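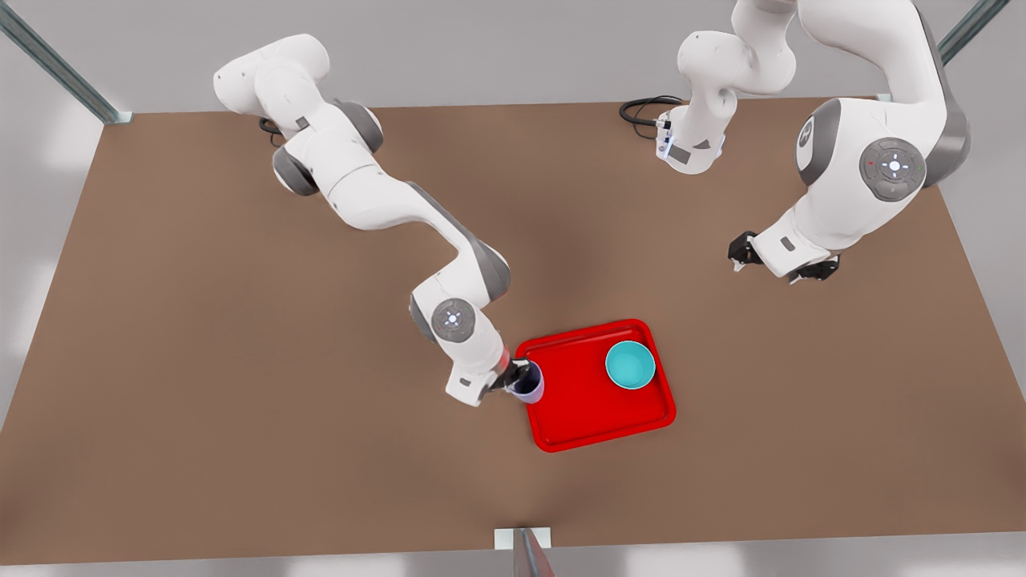

Prollavel publie Imis 3, son planificateur de mouvement pour cellules à deux bras

Plollholm, décembre. Prollavel annonce la disponibilité de la version 3 d'Imis, logiciel de planification et de contrôle pour robots à deux bras. Le planificateur traite désormais les deux bras comme une seule chaîne cinématique et vérifie les collisions entre eux à chaque pas de calcul.

La tâche de référence en simulation associe un plateau rouge, un gobelet bleu foncé et un bol turquoise. Le bras droit manipule le gobelet au bord du plateau ; la trajectoire doit respecter une distance minimale avec le rebord et avec le second bras.

La suite de validation comprend 186 scénarios, exécutés chacun sur 1 000 tirages de pose initiale. Les journaux sont exportés par le module Yan, qui permet de rejouer une trajectoire pas à pas et de comparer 2 versions d'un même plan.

Les fichiers de configuration d'Imis 2 restent lisibles, à l'exception des profils de pince, à régénérer avec l'outil de migration. La mise à jour est proposée sans supplément aux titulaires d'un contrat de maintenance en cours.

Contact presse : Prollavel, service communication, Plollholm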